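# The happiest corner of the room

I have become a person who has opinions about water. Not fancy opinions! I can't tell one spring from another, and I would fail any kind of tasting. But ever since we put a countertop dispenser in the little corner room, I drink so much more of it that I feel I owe the thing a post.

Some background for anyone new. I moved into the back half of the old Guillot building in May, and the place came with exactly one sink, with a tap so low that you can't get anything taller than a teacup under it. For weeks I filled a saucepan sideways and poured from that. Then I bought bottled water by the armful, carried it up the stairs, and forgot it in bags by the door. I was drinking coffee all morning and wondering why I had a headache at four.

A neighbor was giving up her dispenser and asked if I wanted it. I said yes before she had finished the sentence. It's a compact white TD, the kind where a big blue bottle sits upside down in a collar on top, and it takes up so little of the tabletop that I kept walking past it the first day.

## Where to put it

I tried three spots. The first was next to the stove, and it crowded the cutting board. The second was the windowsill side, which gets sun all afternoon, and I'd read that you shouldn't leave a water bottle in direct sun, so that was out by lunch. The third was the corner, on the old pale table that has been through at least two owners and looks it. I love that table. It wobbled until I folded a piece of cardboard under one leg, and now it stands like a rock, even with a full bottle pressing down on it.

The corner is perfect! There are walls on two sides, it's out of the way of elbows, and you can stand square in front of the taps with both hands free. I didn't expect that last part to matter as much as it does, but with a tall cup it really does. One hand holds the cup up close, the other works the tap, and nothing goes on the floor. 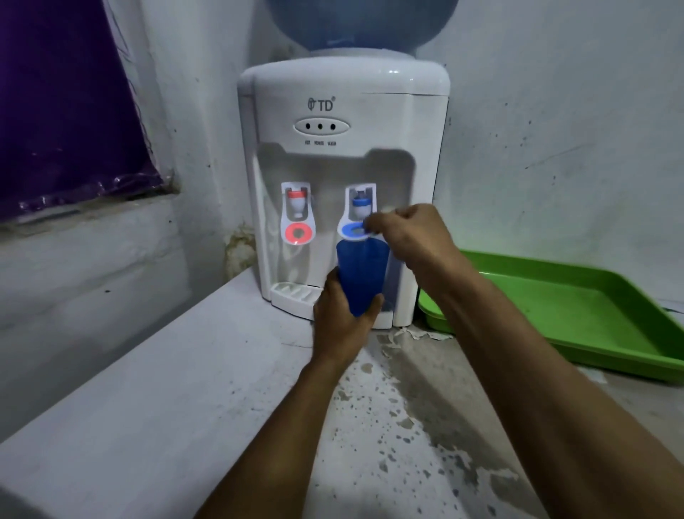 The other thing I like about the corner is the walk. It's far enough from my desk that I have to stand up, and close enough that I have no excuse. I do the trip when I finish a page, when I get stuck on a page, and when I'm pretending to think about a page. My back is better for it. So are the pages, a little.

## Getting the bottle on

I was nervous about this part. A full bottle is heavy, and you have to turn it over in one go and land it in the collar, which feels like a circus act the first time. My first attempt soaked one sock. My second was clean, and I was so proud that I walked around telling people.

A few things that have worked for me:

- Wipe the neck of the bottle before you lift it. Dust from the delivery truck collects there, and it's about to go where your drinking water goes.
- Put a folded towel on the table in front of the dispenser. You'll want it.
- Bend your knees, hug the bottle against your chest, and tip it from there instead of holding it out at arm's length.
- Once it's in, leave it alone for a minute. It glugs. I find the glugging very satisfying and usually stay to listen.
- Run a cup or two from the cold tap and pour it on the plants.

I order from a small outfit called Allider, who come up our street with a handcart for the narrow part. You leave the empties by the gate and they swap them. The first time, I left my empties by the wrong gate and gave them to a stranger. Sorry, whoever you are – I hope they were useful.

## The cup

I need to talk about the cup as well. I've owned glasses, mugs, a steel bottle with a lid that whistled, and a jar I was very attached to until I dropped it. What I use now is a tall blue plastic cup, the see-through kind, from a stack I found at the Zustomitz market for next to nothing. It weighs nothing, it bounces, and you can see the level rise as you pour.

I measured it one evening with the kitchen jug and it takes 300 ml with room to spare at the top. Three of those before lunch is 900, and once I'd worked that out I was hooked. I'm not following any rule and I'm not telling anybody else what to drink. It's just a nice round thing to aim for, and I'm a sucker for a nice round thing to aim for.

The colors amuse me too. Blue bottle, blue cup, blue on the cold tap. It looks like I planned it, and I'm going to let visitors believe that.

## Hot side, cold side

The red tap is for hot water and the blue one is for cold, and I am on the blue one nearly all the time. I keep the hot side for tea in the evening, and for the instant barley soup I'm slightly ashamed of. If you have small kids around, learn how the hot tap on your own model works before you fill anything from it, and be strict about who gets to touch it.

With the cold tap, my advice is to hold the cup up near the outlet. I used to hold it low and let the water fall, and I got splashes up my wrist and spots all over the tabletop. Close up, the stream is thin and quiet and goes exactly where you want it. Let go of your hurry, too. It's slower than a kitchen faucet, and I've come to like those few seconds of standing there with nothing else to do. I've solved a crossword clue in that time! I've also remembered a pan on the stove.

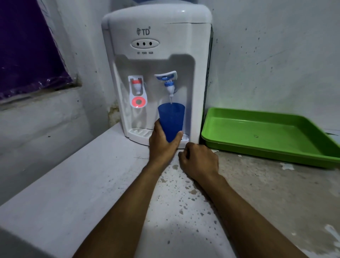 ## Keeping it clean

Drip trays are sneaky. They look fine for days and then one morning they don't. I pull mine out every time I change the bottle, rinse it, go between the slots with an old toothbrush, and stand it on end to dry. The taps get a wipe with a clean cloth at the same time, underneath as well, where fingers and cup rims go.

For the inside I follow the booklet, and I've written the steps on a card taped inside the cupboard door because I will absolutely lose the booklet. I do it with the power off and with music on. My playlist for the job is 11 songs long and I'm usually done before the last one.

## What's next for the corner

I want a small shelf above the table, off to the side so it doesn't get in the way when I lift the bottle. It would hold the cups, a tin of tea and maybe a lemon squeezer. There's a secondhand place, Grernuseo, that had a shelf for 126 and I've been to visit it twice. It's more than I meant to spend on a plank with brackets. I'm going back for a third look after I've measured the wall, and if it's still there I'm bringing it home on the bus.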